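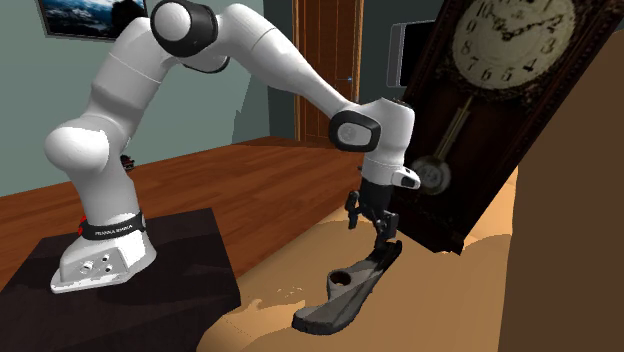 I'd been told Lerato Rampersad would talk my ear off about sourdough, and within a minute of sitting down at her kitchen bench in Gulach I had flour on my notebook and a crust in my hand. She'd been up since 3, the shop had sold out by 10, and she still wanted to feed me.

"Eat first, then ask," she said. So I did.

Lerato runs Maluleke, the little bakery next to the post office, named after her mum's side of the family. If you've driven through on a Saturday-ish sort of morning you'll know the queue. She opened it six years ago with a second-hand deck oven and a loan from her brother, who she says still brings it up at Christmas (the loan's paid off, for the record).

I wanted to know how a person ends up baking for a town this size. She used to do payroll for a freight company called Navgate, down in the city, and baked on weekends to calm down.

"I'd take loaves in to work and leave them by the kettle," she told me. "Then people started putting in orders. My manager had a standing order! I was doing 17 loaves out of a home oven, two at a time, and falling asleep at my desk. Something had to go and it was the payroll."

Her husband, Manolis Tsolakis, wandered in about then looking for the good scissors. He does the deliveries and the books, and he was a bit less romantic about the early days.

"The first winter was awful," he said. "She'll tell you it was lovely. It was awful. The dough wouldn't move. We had tubs of it in our bed with the electric blanket on and I was on the couch."

"One night," said Lerato.

"It was a fortnight."

I loved these two, I have to say. They disagree about nearly everything, including how long a loaf should rest before you cut it. He can't wait and she reckons he's ruining it. I asked her to settle it for the rest of us and she said two hours for a white loaf, overnight for a rye, and that anyone who likes gummy bread can please themselves.

The bread itself is mostly one dough. She mixes it in the afternoon, shapes it before tea, and leaves it in the cool room until morning. The flour comes from Bollik, a mill over the range, and it changes colour and smell from one delivery to the next, which would drive me spare but seems to be the bit she likes best.

"Supermarket flour behaves itself," she said. "This stuff has moods. I got a batch in November that drank water like you wouldn't believe, I had to start over with the whole recipe. But the flavour! You could eat it with nothing on it."

I asked if she ever gets sick of it. She had a proper think about that one, wiping down the same patch of bench.

"The getting up, yes. I'll never be a person who likes 3 o'clock. And I miss going out for dinner like a normal adult, I'm nodding off before the mains come. But not the bread. I had three weeks off when I did my wrist and by the end of it I was making scones left-handed."

They were terrible scones, Manolis called out from the hallway.

She makes 56 loaves on a weekday and could sell more, and I asked the obvious thing, whether she'd take on a bigger place. There's an empty shopfront up at the roundabout that half the town has picked out for her. She pulled a face.

"Everyone's got a plan for me. If I get bigger I'm doing payroll again, aren't I? Just my own. I'm 48, I want to touch the dough."

What she would like is a second oven, and maybe somebody young who wants to learn. She's had a couple of high school kids through on work experience, and one of them came back over the holidays and did all the hot cross buns. Lerato was so chuffed telling me about it that she forgot what I'd asked.

Before I left I got her to tell me what beginners get wrong, mainly for my own sake, as my starter smells like paint. She had a sniff of the jar (I'd brought it in my handbag, no shame) and said it was hungry, give it a spoon of rye and keep it off the windowsill. "And stop looking at it every hour. You're making it nervous."

I went home with a seeded loaf under my arm and it didn't last two hours, so I'm with Manolis on that one, sorry Lerato. Maluleke opens at 7, and go early if you want the rye.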